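The week the pads gave up on us

I promised a few of you I would write down what happened with the slipping gripper, and I have been putting it off since January, so pour yourself something and bear with me.

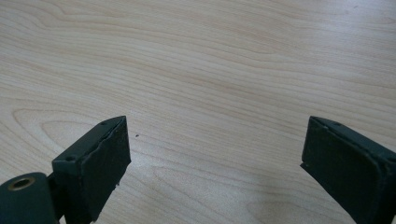
It began with a mug. Anjana Khan was working through her morning set with the hand-held gripper, the same pick and place she had done more times than she cares to remember, and the mug slid out as she lifted it and went over the side. It was her own mug as well, a present from her sister. We put it down to a tired wrist, swept up and had a cup of tea (from other mugs). Then it happened to me with a jar of buttons, and you really don't want to be the person who drops a jar of buttons in the Furside workshop, with those gaps between the floorboards.

So we did what we always do, and blamed the clever part first. Do-yoon Jin spent the best part of 2 days going through the logs, looking at how far the fingers thought they had closed compared with how far they had really closed. All of it agreed. He swapped the spring over, then swapped it back again. Obaidul Ekanayake was quite sure it was the pivot and had the whole thing apart on a tea towel one evening, cleaned it beautifully, and put it together again with no screws left over, which for him is a proud moment.

It still dropped things! Smooth things mostly, and mostly when they were held low down.

In the end it was Onni Valtonen, over on a visit from Zaltwood, who picked it up, opened it wide and ran his thumb along the inside of the fingers. The padding had started to lift at the top of one of them, and there was a bit missing from the edge further down. The other one was fraying at a corner too. All of us had been looking past those pads for weeks. When I went back through the notebook I found they had done 885 grasps, and I had written in my own handwriting, inside the front cover, that they should be changed at 657. I felt a proper fool.

The annoying thing is that a worn pad doesn't fail all at once. It holds a sponge perfectly well, and a box, and then it lets go of your colleague's favourite mug. I threw out the 4 sessions I trusted least, which hurt, and we now look at the pads before we switch anything on. It takes less time than finding your glasses.

Anjana has a new mug, by the way. It's enamel. The spare pads live in the biscuit tin on the second shelf, and I am still finding buttons.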